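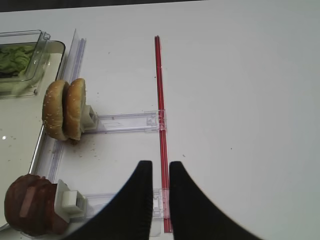 Burger bench, layout C

Filed under: Gallery > Food Prep Layouts > Cold Assembly

Print this page | E-mail this page

Layout C is the third arrangement of the cold assembly bench at Badum, the sandwich and burger counter in Histosov. Layouts A and B used stacked bins at the back of the table. Layout C stores buns and tomato slices on edge in clear rails outside the tray, and keeps the leaf ingredients inside the tray in one open container. The rails were cut by Hájek to a drawing from Skolta. The drawing is at revision 5, issued in August.

The notes on this page cover placement, build order and cleaning. Cooked items are handled at a separate station and have their own page.

Terms used on this page:
Tray — the shallow rectangular tray that carries the build.
Divider — the upright clear strip along a long side of the tray.
Rail — a clear horizontal piece reaching out from the divider. Round items stand between rails.
Rod — the red piece at the outer end of the rails. Some of the older notes call it the red bar.
Clip — the small clear part that holds a rail to the rod.

Placement

The tray goes down first, long sides running front to back. Dividers are set against the rim, and the rails follow. Clearance from the rod to the nearest fixed object on the table is 70 mm minimum. On the first trial the clearance was less than that and the clips were knocked open whenever the table was wiped.

The leaf container stands at the far end of the tray. It must not be swapped for the deeper version used in layout B. The deeper wall makes it hard to pick up short strips of cabbage from the bottom, and the lettuce packs down under its own weight.

Bun halves and tomato slices are loaded last. Slices cut too thin fold in the rail and stick to the divider. The slicer setting is written on the card above the sink — use that and don't adjust by eye.
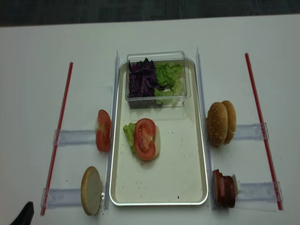

Purple cabbage and green lettuce share the container with no partition between them. A partition was tried and dropped. It took up width, and the two piles hold their own side well enough if the lettuce is torn into fairly large pieces. Some mixing at the join is accepted.

The bottom bun goes into the middle or upper part of the tray with the cut face up. Leaf and tomato are added in the order given on the ticket. The usual order puts one piece of lettuce directly on the bun, then tomato. A second tomato slice, if ordered, overlaps the first and is not stacked squarely on it. A square stack slides when the top bun is pressed down.

Crumbs on the tray floor come from the cut face of the buns and are normal during a run. The tray is brushed out between tickets and washed at the end of the run. Tomato juice is wiped as it appears.

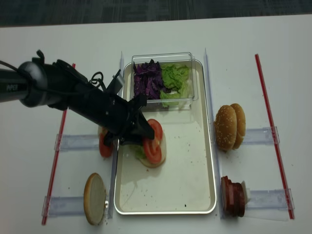
Two tomato slices on the bottom bun, lettuce showing at the left. Cabbage and lettuce in the clear container at the top of the tray.

Loading weights

The container is filled to 200 g of cabbage and 300 g of lettuce at the start of a run. These are fill weights for the shallow container only. When either pile no longer covers its half of the floor, the container is taken out and refilled at the prep sink. Topping up in place drops strips onto the tray, and from there they get under the bun.

Lettuce is spun before filling. Cabbage is shredded the same morning and kept covered until it is put out.

Rails and clips

The rails are clear so that anything standing between them can be checked from either side of the table. The drawback is that an unloaded rail is difficult to see on a white surface. The red rod was added at revision 4 and marks the outer limit of the storage area. It also ties the ends of the rails together; before that, they spread apart when loaded with buns.

A rail is fitted by setting the clip over the rod and pressing until it closes. Slide the rail to position after the clip is closed. Sliding it while half open scratches the rod and wears the mouth of the clip. Hájek supplies spare clips in bags. Clips from the August batch are a slightly tighter fit than the earlier ones and should not be mixed with them on the same rod.

Rails do not need to be the same length. The requirement is that they are parallel, with a gap that lets a bun half stand without being squeezed. If a bun has to be pushed in, the gap is wrong.

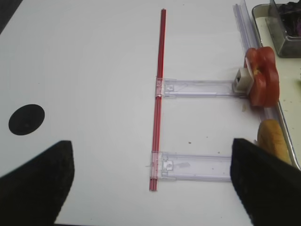 Two clear brackets clipped to the red rod. The lower one reaches slightly less far to the right.

Cleaning

Rails, dividers and clips are washed in warm water with ordinary dish soap and air dried on the rack. No abrasive pads and no alcohol — both leave the clear parts cloudy, and the first set was lost that way. Clips are opened before washing. The rod is wiped down its full length, including where the clips sit.

Dry parts are stored flat. A rail left leaning against the wall over a weekend took a bend and had to be replaced.

Open items

Clip position along the rod is still set by eye. A marked rod has been requested for revision 6.
The divider can lift at the near end if the tray is pulled forward by its rim. Move the tray by both ends until the new foot is available.
Seeded buns are still being tried in the rails.

Notes and layout: Radoslava Lukáč, Skolta

Tags: burger assembly, tray layout, clear rails, cold station

Last updated: 25th March

Print this page | E-mail this page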